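The Robot Learns With Your Hands

The first thing Heather Cowie does when I walk in is hand me a gripper and tell me to tidy something. No safety talk, no keyboard commands, just a tool about as complicated as a pair of kitchen tongs. I squeeze, the fingers close, and I'm teaching a robot. There isn't even a robot in the building!

Cowie runs training at Tostisance, a small company that wants household machines to learn chores from ordinary people in ordinary homes. A few years ago her team did all of its teaching by remote control. You sat at a desk with two joysticks, watched an arm on a screen and tried to pick up a sock. "I got 18 good tries on my best day," she says. "And I went home with a headache."

With the hand-held tool you simply do the job. The camera riding on it records what the fingers are up to, and software works out how the tool moved through the room. Later an arm with the same kind of fingers practices from those recordings. Since November, people on the project have sent in 3000 of them, from kitchens, spare rooms and one very crowded garage.

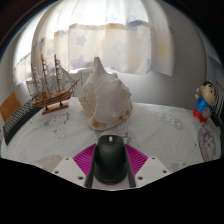 What surprised me most is how much you notice about your own hands. I've put things down on tables my whole life without once thinking about the angle. Holding the gripper, I caught myself slowing down, tipping my wrist, hunting for a clear path past whatever else was there. Cameron Guthrie, who checks the recordings as they arrive, loves exactly those little hesitations. He once watched 80 in an afternoon and could tell which ones came from left-handed people.

He's also fond of the mistakes. A fumble followed by a second, better grab goes into a folder of its own, and that folder gets plenty of use. A machine that has only ever seen perfect pickups has no idea what to do when one goes wrong.

Remote control hasn't vanished. Guthrie still brings out the joysticks when a trained arm gets stuck, so he can nudge it through the hard part and save the correction. My turn at that lasted around ten minutes and I was terrible at it. I asked for the gripper back.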